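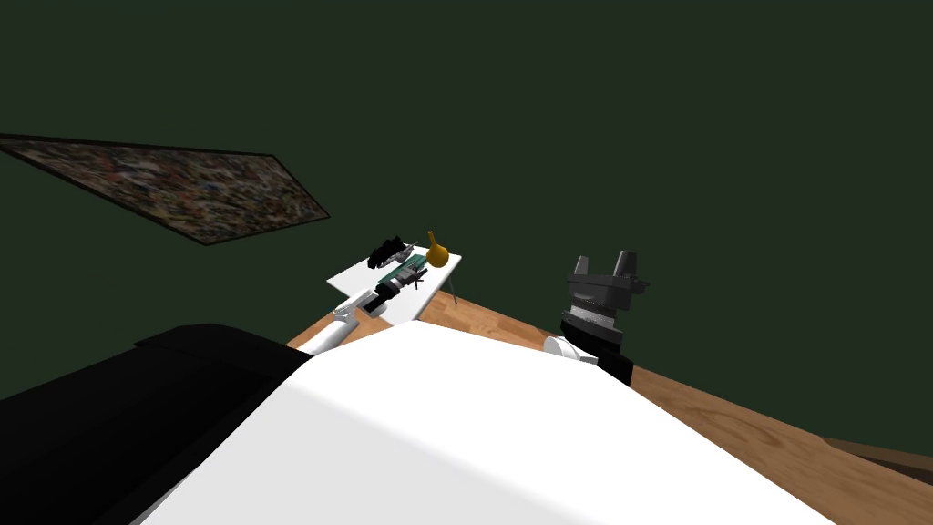
The Brirnska Settlement Fund was a ring-fenced public fund set up by the regional assembly of Brirnska to pay for housing, schooling and land purchase in the upland districts. It is known chiefly for the dispute over its use on the Politden exhibition halls, into which money was moved without a vote of the assembly. The halls held displays of regional crafts and household goods, a class of object that took in gourd-shaped vases with a narrow neck, such as the yellow-orange one standing on the small white platform, as well as framed paintings and plain wooden tables. Spending on these displays was small beside the cost of the building work.

Legal basis

The fund was created under the Settlement Act, which required each department to set aside a fixed share of its yearly budget. Section 2 of the Act stated that money so set aside could be spent only on schemes whose direct benefit went to residents of the listed districts. The Act did not define "direct benefit", and it gave no body the power to approve a transfer after the event. Unspent sums were to be carried forward -- a rule later relied on by both sides.

Transfers

The transfers were made in 2,000 separate entries, most of them under the heading of general works. Of these, 994 were recorded against the Politden site and 800 against the road between Politden and Stukesbridge. The rest concerned drainage, lighting and staff costs. The finance department argued that residents of the listed districts would use the road and the halls along with everyone else, and that a share of the cost could therefore be charged to the fund.

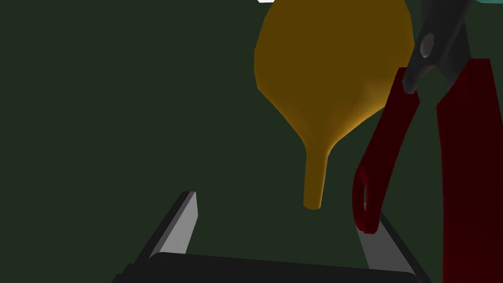 Yellow funnel and red-handled pliers.

Inquiry

The matter was raised in the assembly by Griet Verhoeven, member for Ocampo, who asked for the ledgers to be laid before the house. An inquiry under Hala Kabbaj reported on 16th October. It found that shared use did not amount to direct benefit within the meaning of the Act, and that the carry-forward rule had been wrongly applied to sums already promised to housing schemes. It made no finding of personal gain.

Repayment

The assembly accepted the report in part. The road money was to be returned in yearly instalments, while the sums spent on the halls were treated as a loan without interest. Verhoeven opposed the second measure -- the Act, she said, made no mention of loans. A later amendment placed the fund in a separate account and required the assembly's consent before any transfer out of it.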